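**Updated April 21, 2020.** Meant to do this page in the winter. Here we are.

# About Vemero

We sell wrapped sweets and the small things that go with them. Trays, drawers, boxes, paper. Mostly to shops and offices, some to people at home who want a nice bowl of something by the door. Started at a folding table at the Montes market, one kind of caramel, one roll of paper. Ran out of both by noon the first Saturday.

Now it's a unit on Forholm Street with proper heating. 31 kinds of candy on the list, 41 if you count the holiday ones, and we do count them because people ask for them in June.

## What we do

- Wrap and twist. Small pieces, cones, the odd large order for a wedding.
- Sort. By paper, by filling, by who it's going to.
- Trays. Set out for counters and front desks, ready to lift off and put down.
- Drawer sets. Little desktop cabinets, two drawers, for people who don't want the candy staring at them all day.

Orders from 300 pieces up for printed paper. Under that we use stock papers, and there are plenty, ask for the card with the samples stuck on.

## How a tray goes together

Tray first, wiped. Pale ones, always. We tried dark green for a season and the dark papers just vanished. Rounded corners so nothing gets stuck when you tip it out. Then one piece at a time from the edge in, printed side where people can see it. Red plaid is still the favorite by a mile, with white and a bit of gold for anyone who wants it dressier. Don't crowd the rim. The last tray that went out crowded came back as a bag of crumbs and a very polite note.

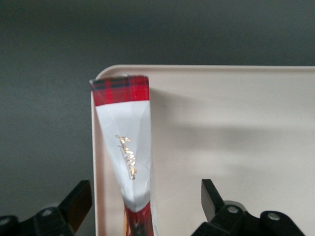
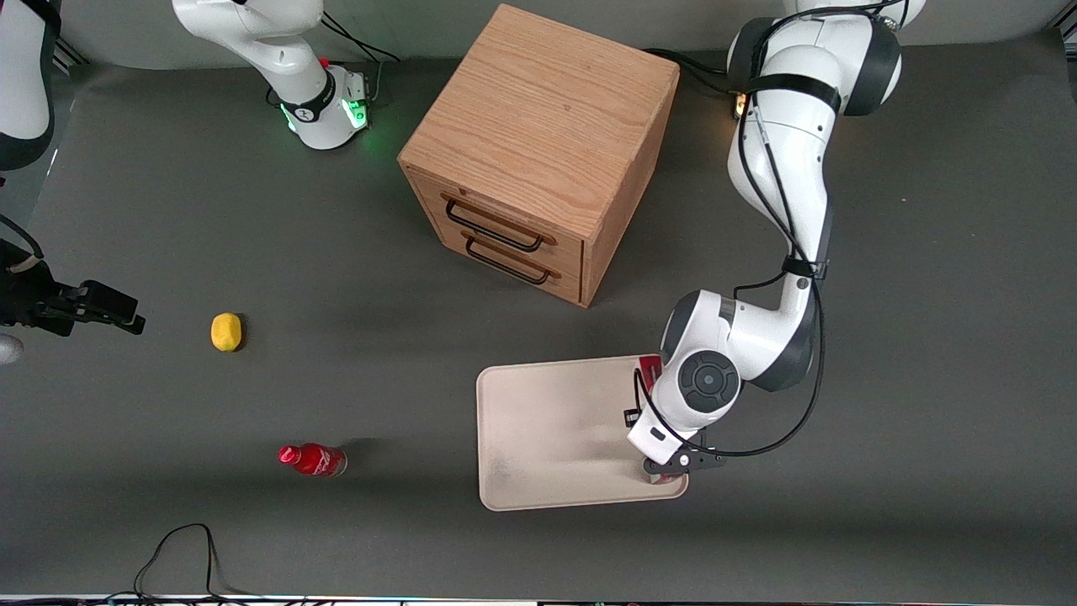

Aaliyah MacLeod wrote to us that the two-drawer cabinet has changed her front office more than the candy has: top drawer for the wrapped pieces, bottom one for stamps and keys, and a tray next to it that gets filled on Mondays and is bare again by Wednesday lunch. She'd like the drawers an inch deeper, please, and would we stop sending so much licorice. The licorice we can fix. The drawers we're asking about.

## The paper

People ask, so. Printed at Udik, two streets over, on a press that's older than the building. They'll run 700 sheets at a time and no fewer, so if your color is out it's out until the next run. Plaids have to line up at the twist or they look wrong, and we throw back the ones that dont. Plain white creases if you look at it funny. We've gotten used to that.

## Ordering

Email is best. Phone works in the morning, less so after two when everybody's hands are sticky. Pickup at the side door, ring twice, the bell is slow.

Tell us:

- how many pieces
- tray or no tray
- nut free or not (seperate table, separate tools, tell us early)
- the date you need it, the real one

Deliveries are running a day or two behind right now and the shop counter is closed. Side door only. Leave room on the step, please, the boxes are wider than they look.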